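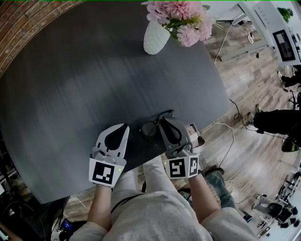
Dark glasses on the charcoal tabletop, with the flower vase behind.

Reading room surfaces: notes on the dark table

The table with the rounded edge has now been in the Gemville reading room since May, and Theresia Gruber has asked for the handling notes to be set out in one place.

The top is dark charcoal gray with a faint streaky grain. Under the overhead lights it gives a soft reflection across the middle, and fingerprints and dried cleaner show up there first. Wipe along the grain with a damp microfiber cloth, then dry with a second one. Do not use the Arketti spray on it. The spray is for the glass doors and leaves a film on matte finishes. One bottle (460 ml) was found on the wrong shelf and has been moved to the entry closet.

Glasses are the item most often left on this table. Set them down folded or with the lenses facing up. Dark lenses and black frames are hard to pick out against the gray top, particularly after 4 p.m., so check the surface before putting down books or trays. Unclaimed pairs go in the Binell drawer with a numbered tag. The drawer currently holds nine pairs. Akash Chauhan keeps the list and will release a pair on a description of the frame and lens color.

The white vase stays toward the back of the table. The dimpled ceramic collects dust in the recesses and should be brushed with a dry, soft paintbrush before any wiping. The pink flowers are artificial and need no water; last month the vase was filled twice. Shake them out over the sink and replace the long thin stems last, angled away from the seats.

Floor: the light planks beside the table are to be dry mopped only. Felt pads for the chair feet are on order, reference 884. Pak-hei Yau will fit them when they come in.

Corrections to Manee Phuthong at the front desk.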